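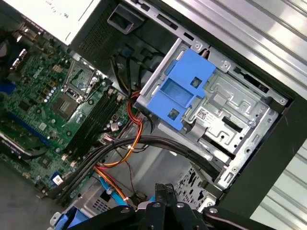
Desktop computer tower

A desktop computer tower is an upright case holding the main parts of a personal computer. For repair it is commonly laid on its side and the side panel taken off.

The motherboard carries the processor socket, the memory slots and the expansion slots. A metal bracket holds the processor in place and is raised before the chip is lifted out.

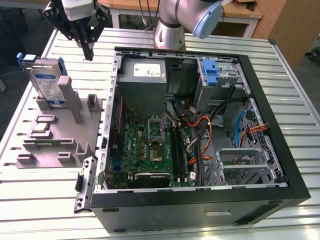 Drive bays

Hard disks sit in a metal cage. In many office models each disk is held in a plastic caddy, often coloured to mark it as a part that may be removed by hand.

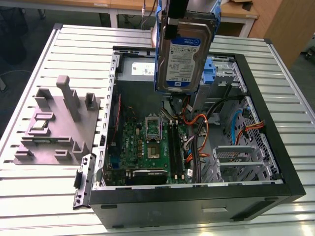

A 1.0TB Western Digital hard drive in its blue caddy, above an open tower.

Power supply

The power supply converts mains current for the other parts. Its label gives the rating and safety marks. 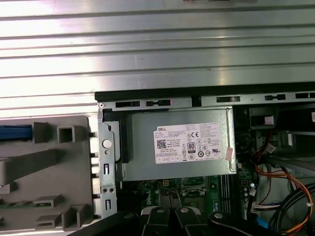
Should the power supply be opened for cleaning?
It should be left closed, as parts inside can hold a charge after unplugging.

Comments (2)

Osian Bevan: Clear article. Could memory slots have a section of their own?

Sigita Mets: We used this at the Levcombe repair class in September. Thank you.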